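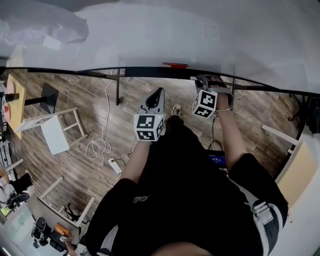

Two hand-held grippers, wood-grain laminate floor.

Skana 641 Lodge Tent
Equipment sheet for hirers and site operators
Supplied by Kontogiannis Camping Equipment, Stovport
Sheet revised 5/27/26

General

The Skana 641 is a framed lodge tent for seasonal pitching on holiday parks and touring sites. It is let ready-pitched to families and small groups, and is also sold as a bare shell to operators who fit their own furniture. The tent sleeps six in three bedrooms. The living area runs the full width of the front and opens on to a covered porch.

The 641 replaces the earlier Zitell model. The ground plan is unchanged, so existing Zitell platforms can be reused. The roof poles are a different diameter and the two sets of fittings must not be mixed.

Dimensions and fabric

Overall length, including porch: 7 m
Width: 5 m
Roof fabric: coated polycotton, 300 g per square metre
Wall fabric: polycotton, uncoated
Groundsheet: sewn-in PVC to bedrooms, loose-laid elsewhere
Frame: galvanised steel, push-fit with locking pins
Windows: clear PVC with mesh inner and roll-down blind
Colour: sand roof, olive walls

The roof fabric is rot-treated at the mill. New tents may let in a fine mist along the seams during the first heavy rain. The thread swells once it has been wetted and dried, and the seams then close. Operators should wet and dry each new tent once before guests arrive. Seam sealant should be applied only where a leak persists after this.

Pitching

A level platform or a well-drained gravel bed is recommended. On grass, move the tent to a fresh pitch each season. Leave a clear strip of 300 mm between the wall and the platform edge on all sides for pegs or anchor rings.

The frame goes up in two halves, rear first. Three people are needed to lift the ridge. The roof should be drawn over the frame in dry, still weather and tensioned from the centre outwards. Check the guy lines the next morning - polycotton slackens as it dries and tightens when wet, and lines set hard on a damp day may pull the pegs.

The tent may be left up from spring to the end of September on most inland sites. On exposed coastal pitches the storm kit should be fitted throughout.

Interior as hired

One double bed and four singles, all with slatted bases and foam mattresses
Dining table with six chairs
Two-ring gas hob on a freestanding kitchen unit
Cool box or electric fridge, depending on pitch
Crockery, cutlery and pans for six
Two lanterns, rechargeable
Porch bench and folding clothes airer

Bed linen and towels are not included. They can be added to a hire order on request. A travel cot fits in either of the side bedrooms if one single bed is taken out.

Gas and electricity

The hob is supplied with a hose and regulator for propane. The cylinder stands outside the tent in the ventilated locker. Only the hob supplied may be used indoors, with the front vents open. Charcoal and disposable barbecues must be kept off the porch, including after use, as they give off carbon monoxide while cooling. A carbon monoxide alarm and a smoke alarm are fitted to every hired tent and should be tested on arrival.

Where the pitch has a hook-up, the tent is wired with a small distribution unit and three double sockets. Fan heaters and kettles should not be run at the same time on low-rated supplies. The site office will confirm the rating of the pitch.

Care and storage

Brush the fabric down with clean water and a soft brush. Detergents strip the coating. Bird droppings and tree sap should be dealt with promptly. Dry the tent fully before it is packed; mildew can start in a damp bag within days and is not covered by the guarantee.

Spare poles, pins, guy lines and mesh panels are held at Stovport. Zitell roof spares are still stocked but are not being remade. Quote the number on the white label inside the main door when ordering.

Optional items

Storm kit: ratchet straps, long steel pegs, two extra ridge braces
Porch side panels, pair, zip-in
Inner roof liner, recommended for early and late season lets
Blackout bedroom inners
Repair pack in roof and wall fabric

Ordering

Tents for sale are made to order. Hired tents are delivered, pitched and taken down by Kontogiannis crews, and the charge for this depends on distance and number of units. Vehicle access to the pitch is needed, or a firm path suitable for a hand trolley. Please send a site plan with all enquiries for more than one tent.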